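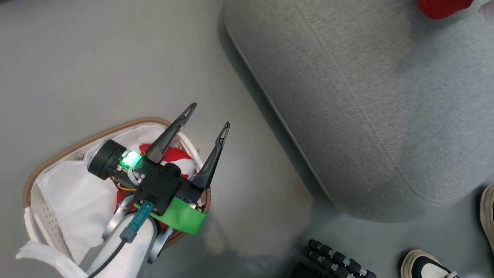 Maham Bukhari wrote in to say that white vinegar in the rinse has kept her towels soft for years, and that I was wrong to be rude about it in October. I've had another go, and I'm still not persuaded.

**Vinegar.** My towels came out a little less stiff, but I'd also halved the detergent that month, and I suspect that did most of the work. Most of us pour in far too much. Try less powder for a few washes before you buy anything. And never let vinegar near bleach, whatever a video tells you.

**Tennis balls in the dryer.** They make a dreadful racket. I timed two similar loads at Pistolcombe, one with and one without, and the difference was 4 minutes. Shaking each towel out by hand did about as much.

**Salt to "set" colours.** Doesn't work on shop-bought clothes, as far as I can tell. My red Jornano shirt had its salt bath and still turned a pillowcase pink. Wash new reds on their own and be done with it.

**Freezing jeans.** Cold jeans, same smell. Hang them by an open window overnight.

**Baskets.** Woven ones let the air through, fine, but a damp flannel at the bottom will go sour in any basket you like. Dry it over the bath first. A cotton liner is worth having if the weave snags your knits.

**Washing at 30 for everything.** Good for most things. I still do tea towels and bedding at 60, and I've yet to read a label that talked me out of it.

Maksym Tymoshchuk asks about soap nuts. I've got a bag of them and 19 dirty socks, so give me a week.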